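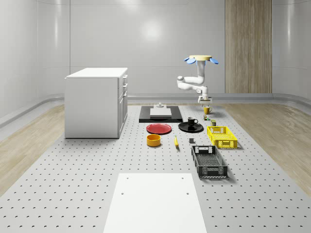
Fig. 7 -- Small yellow mug on a perforated table top

Section 4: Setting up your Tovix filter coffee maker and brewing the first pot

Now for the fun part! By this stage you should have everything out of the box and the packing tape peeled off the lid (check the hinge, a small piece likes to hide there). The first pot takes a little patience, but after that you'll be able to do it half asleep.

Choosing a spot

1. Stand the machine on a level surface that can cope with a few drips. If your table top has holes or slats, put a tray under the machine first.

2. Leave 49 cm of clear height so that the lid can open all the way.

3. Run the cord behind the machine and plug it straight into a wall socket.

CAUTION: Do not use an extension lead. Keep the cord away from the hot plate and from the edge of the table.

Rinsing before first use

4. Wash the jug, the jug lid and the filter basket in warm soapy water, then rinse well.

5. Fill the tank with cold water up to the MAX line. Leave the basket empty.

6. Close the lid, slide the jug in until it touches the back of the plate and press the round button once. The light turns white.

7. When the light goes out, pour the water away and repeat. Two rinses are plenty, though a third does no harm if you can still smell the new plastic.

NOTE: A bit of gurgling towards the end of each rinse is normal.

Your first pot

8. Pour 500 ml of cold water into the tank. That makes two generous mugs, or three small ones if you have company.

9. Fold the seam of a paper filter and press it into the basket. Spare papers are sold as part 2980 and fit the older Flultus basket too.

10. Add four level scoops of medium-ground coffee and give the basket a gentle shake to flatten it. We love the Zabala dark roast in this machine -- it comes out round and chocolatey -- but please use whatever you enjoy!

11. Close the lid and press the button. Brewing takes over 7 minutes with a full tank and a good deal less with this amount.

12. Swirl the jug before pouring. The strongest coffee sits at the bottom, so the first mug will taste weak if you skip this.

CAUTION: Steam comes out of the lid vents during brewing. Keep hands and faces well clear, and wait for the light to go out before you lift the basket.

If the coffee tastes thin, try a finer grind before you add another scoop. If it tastes bitter, go coarser.

Hard water areas (Plutthorpe is one, as our own kettles can prove) need more frequent descaling. See Section 6 for the full method.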